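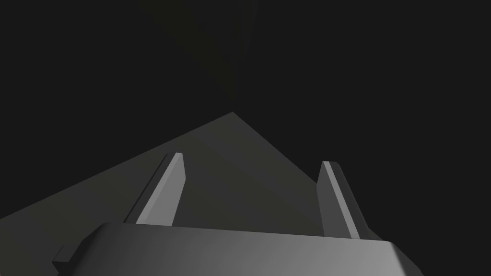

Ticket: Wrist view renders with no parts on the surface after scene reset

Project: Lovalero pick cell (simulation)
Reported by: Howard Ashworth, Sindport
Component: scene reset / part spawner
Severity: high, blocks the November batch
Status: closed, fix merged

Problem

The overnight batch finished with 1,961 episodes written. The grasp success rate was well below the previous batch, so I went through the failures. In 208 of them the wrist camera never sees a part at any point in the episode. You get the gray plane, the black background and the open fingers, and nothing to pick. The arm still goes through the full approach, closes, lifts and reports a missed grasp.

The episodes are marked valid. Nothing in the log says the part failed to spawn.

Expected

One part on the plane at the start of every episode. If there isn't one, the episode should be aborted and not saved.

Steps to reproduce

1. Load the Lovalero scene with the default part set.
2. Set episodes to 100 and turn on random part placement.
3. Run headless with the wrist view recorded.
4. Check the first recorded wrist image of each episode.

On my machine 13 of the 100 had no part. With the same seed it is the same 13 every time. With random placement off I get none.

Log

Howard, 7:40 a.m.
First guess was the renderer, given how dark the background is. Turned the ambient light up and reran one bad seed. The background got lighter and there was still no part on the plane. Not lighting.

Howard, 8:15 a.m.
Checked whether the part was there but outside the wrist view. Added an overhead camera to the same seed. No part there either. Part list in the scene state says it exists and gives it a height far below the plane, and falling.

Holroyd support, 9:30 a.m.
Please send the contact settings and the part placement range. Also confirm whether the bad seeds have anything in common, such as part type or rotation.

Howard, 10:05 a.m.
Sent both. All the bad seeds use the thin bracket, and in all of them it is placed on edge. Flat placements of the same bracket are fine. The block and the sleeve are fine in any rotation.

Holroyd support, 11:20 a.m.
Reproduced. The spawner sets the drop height from the flat thickness of the part and ignores rotation. A bracket on edge starts partly inside the plane. On the first physics step the solver pushes it out the nearest side, and for some rotations that is the underside. After that it just falls.

Workaround until the patch: raise the spawn clearance so the bracket clears the plane on edge, and allow a longer settle time before the approach starts.

Howard, 1:50 p.m.
Workaround applied. Same 100 seeds, part present in all of them. A few brackets tip over when they land – fine for us, they are still pickable.

Fix

Drop height is now taken from the rotated bounding box. A check after settling compares part height to the plane and aborts the episode if the part is below it. Aborted episodes are logged with the seed and are not saved.

Follow-up

– The 208 bad episodes are removed from the training set. The grasp model trained on them is withdrawn.
– Pollham uses the same spawner in its bin scene. Ticket opened there, not yet checked.
– Physical cell not affected. The withdrawn model was never loaded on it.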